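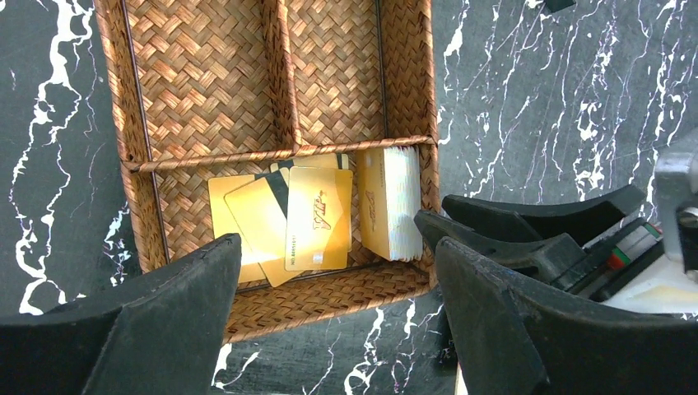 The Manninen brochure promised a front desk that would tidy itself, and Prys Wynne had read it twice without finding the word "slowly." The subscription was 153 a month. The hotel in Bollerbridge had a trial until the end of April, and Océane Melnyk, who owned the place, wanted his opinion in writing. So he stood with a clipboard and watched the arms sort key cards. Most of the yellow ones stood on edge in a stack at the right end of the basket. The others lay in a heap beside it, one on top of the next, and Prys found that he was looking at the heap.

"It's thinking," said Brock Kennedy, from Kengate, who sold the thing.

"About what?"

"Which one to take."

Prys wrote that down. He had once trained a night porter in less time, and the porter could also carry bags.
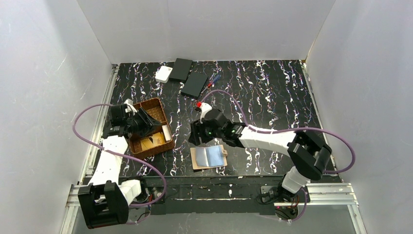

"What happens when it drops something and I'm not here?" Prys asked.

"It stops and sends a message to your phone, and you come and pick the thing up."

"So I'm on call for it."

"You're supervising," Brock said. He had the brochure open to page 26, where a woman in a gray suit supervised with a cup of coffee. Prys asked what she did when the phone rang at two in the morning. Brock turned the page.

They moved on to wallets. Guests left them in rooms all the time, and Prys had asked to see one handled, mainly because the brochure said "delicate items" and gave no list. Brock typed for a while. He said the grip had been improved since the spring – a lot, he said – and that the big hotels were very happy with it. 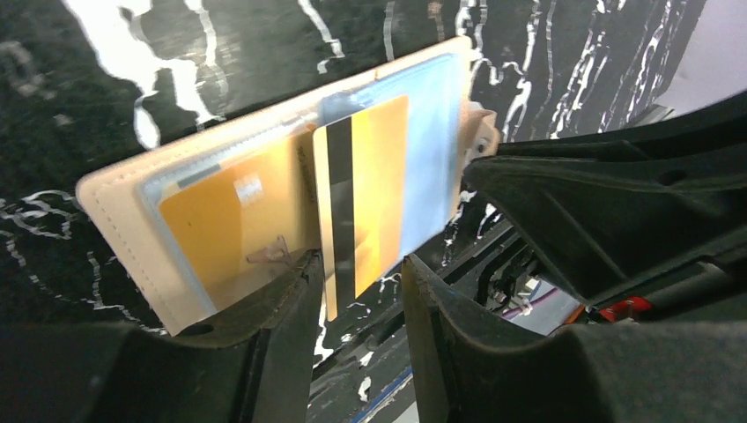
"Which big hotels?" Prys said.

Brock named one. Prys had worked there, and he remembered a machine under a sheet in the luggage room.

He wrote "grip, fair" and under it "ask for a longer trial, at no charge." Then he went to answer the desk bell.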